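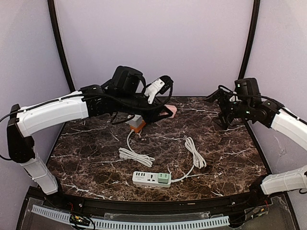 **Lelutico Youth Exchange, Returned Participants' Group**

## Pay the host families properly

Our program sends young people to live and work in another country for four months. The participants get training, flights and a small allowance. The host families get 2 payments, one at the start and one at the end, and the second is often late.

I think this is wrong, and I say so as someone who did well out of it. I stayed with Fotini Karamanlidis and her two sons. She cooked for me, drove me to the clinic in February and corrected my grammar every night at dinner. The payments did not cover the groceries.

Last year the program had 1,463 applications to go overseas. It has no trouble finding travellers. It has a lot of trouble finding homes, and coordinators like Satish Krishnan spend weeks phoning families who hosted once and won't do it again.

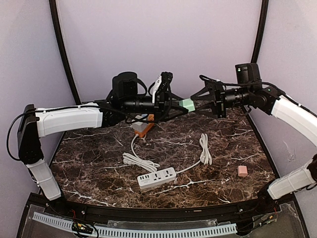

## What the objections get wrong

The usual argument is that paying more would attract people who only want the money. Rasa Kivi made this case in our last newsletter, and I understand the worry. But families are already interviewed and visited before anyone moves in. Those checks would still be there at a higher rate.

The other argument is cost. Monthly payments would mean fewer places in each intake. I would accept that. A smaller group in homes that can afford to have them is better than a full one where the host is out of pocket by the third week.

Sofia Stergiou is collecting letters from former participants to send to the program office before the next budget. Mine is already in. If you lived in someone's spare room for four months, please write one too, and ask your host family what they would like it to say.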